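Print this thread | E-mail this thread

Plastic spoons for nonstick — worth keeping or toss?

marnie_kettle
Clearing out the utensil drawer before we move. Have a bunch of plastic cooking spoons, mostly beige, a few from my aunt. Husband says all wood from now on. I like the plastic ones for the nonstick pan, they don't scratch. Keep or toss? Need to decide tonight, box is half taped

dutchoven40
Toss. They go fuzzy on the edge after a year and the fuzz goes in your food. Wood or silicone.

pfeffernuss
Depends on the plastic. Nylon ones are fine if you don't leave them sitting in the pan. I have a Kullwood set from my first apartment, still straight. Melamine I wouldn't put near a burner.

dutchoven40
"Fine if you don't leave them" — everybody leaves them. I've left mine. Came back to a spoon shaped like a banana.

marnie_kettle
lol ok but how do I tell nylon from melamine, no marks on most of these

pfeffernuss
Look on the back of the handle near the end, sometimes there's a symbol or a temp. If it clinks like a plate when you tap it, probably melamine. Nylon is duller and bends a little. Not scientific.

H. Rissanen
Agree with pfeffernuss mostly. No marking, no hot pan, that's my rule. Use it for salad, rice, scooping flour. No need to throw out a good spoon. I've got one from Siltora, the shop closed years ago, lives in the oatmeal bin.

tamsin_b
Disagree on flour, a spoon is a terrible scoop. Get a scoop.

H. Rissanen
I bake one loaf a week. Spoon is fine.

marnie_kettle
Couldn't find any number on ours. Is anyone elses this plain? Long thin handle, wide round bowl

tamsin_b
Same kind of shape as this one I think. Bowl is wide, then it tapers in and the handle's one width the rest of the way. Nice for stirring, useless for getting into corners of a pan. 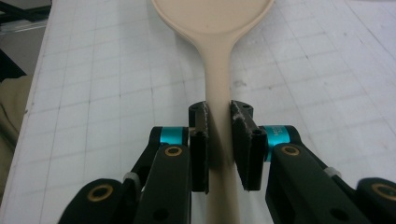 Photo: Heikki Rissanen

marnie_kettle
Yes!! thats nearly it. Ours are a bit darker, could be tea stains

dutchoven40
Stained = toss.

pfeffernuss
Stains don't mean anything, cracks do. Run a fingernail around the rim. If it catches, bin it.

marnie_kettle
Ok did the fingernail thing. Two catch, the rest are smooth. Keeping the smooth ones for cold stuff, buying a wood one for the pan. Husband gets half a win

tamsin_b
Oil the wood one before you use it. And not in the dishwasher

dutchoven40
Still say toss.

Contact us | Copyright February 2020 Morico Kitchen Boards | Back to top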